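Butcher Block Oil, 500 ml bottle
by Rana, sold through the Stonville shop

In stock. Ships in two days.

Hi, Gwawr here. I run the shop side of Stonville and I write these pages myself, so please forgive the rambling! This is the oil I get asked about more than anything else we sell, and I've been putting it on my own counters and tables for years, so I have plenty to say.

It's a food-safe oil with a little beeswax melted into it. No color, no varnish, hardly any smell (a bit like a candle that hasn't been lit). You rub it in, leave it overnight, wipe off what's left in the morning, and your wood stops looking thirsty. It won't build up a shiny skin on top, so if you're after that glossy restaurant-bar look, go for the Bruneo hard finish instead. I like my tables to feel like wood when I lean on them.

How much do you need?

One bottle goes further than you'd think. A 500 ml bottle did my kitchen table twice, with enough left over for all the cutting boards and one very sad rolling pin. We also do a 200 ml bottle if you only have boards and spoons, and Huw Kemeys, who mixes the stuff, will fill a 3000 ml can for anyone with a café or a long run of counter. Call the shop for that one, it's not on the website yet.

Light woods like maple and birch will go a touch warmer with the first coat. I love that, but try it on the underside first if you're nervous. Walnut goes really dark and gorgeous and then settles back a little over the week.
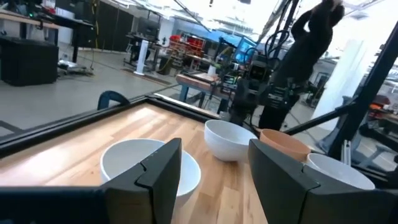
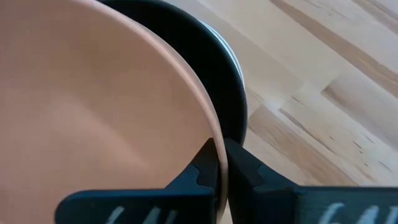 Bowls and butcher block

How I put it on

Start with a clean, properly dry surface. I scrub mine with a drop of dish soap in the evening and then leave it alone until the next night. If the grain feels fuzzy, give it a light sanding with fine paper, going along the grain, and wipe the dust away with a dry cloth.

Pour a puddle the size of a cookie and push it around with an old T-shirt. Then another puddle, and keep going! Don't forget the end grain, it drinks twice as much as anywhere else. Do the underside too if you can get at it. I skipped that on my first table and the top cupped over the winter, and I had to flip it and wait until spring for it to calm down.

Brand new wood wants three coats, a night apart. After that I do one coat every couple of months, or whenever water stops beading up.

Please lay your oily rags out flat to dry, outside if possible, before you throw them out. Don't ball them up in the trash.

Questions from the inbox

Can I put hot pans on it? Please don't. The oil does nothing for heat, so use a trivet.

Is it OK over varnish? No, it'll sit on top and stay sticky. The varnish has to come off first.

What about nuts? There's no nut oil in it. Rhodri Ellis wrote in to ask this in January and I should have put it on the page then, sorry Rhodri.

Mine has gone cloudy. That's the beeswax getting cold. Stand the bottle in a bowl of warm water for ten minutes and give it a shake.

Will it fix a water ring? Sometimes. Sand it lightly, oil it, look again the next day. Black rings around metal are a different problem and you'll want the Brotadel wood cleaner for those.

The details

Item number: 1134
Sizes: 200 ml, 500 ml
Ingredients: mineral oil, beeswax
For: counters, tables, cutting boards, wooden spoons, salad bowls (the wooden kind)
Store: cap on, away from the stove

Returns are fine on unopened bottles. If yours arrives with a leaky cap, send me a note with your order number and I'll get another one out to you. We changed to a tighter cap with the last batch and it's been much better.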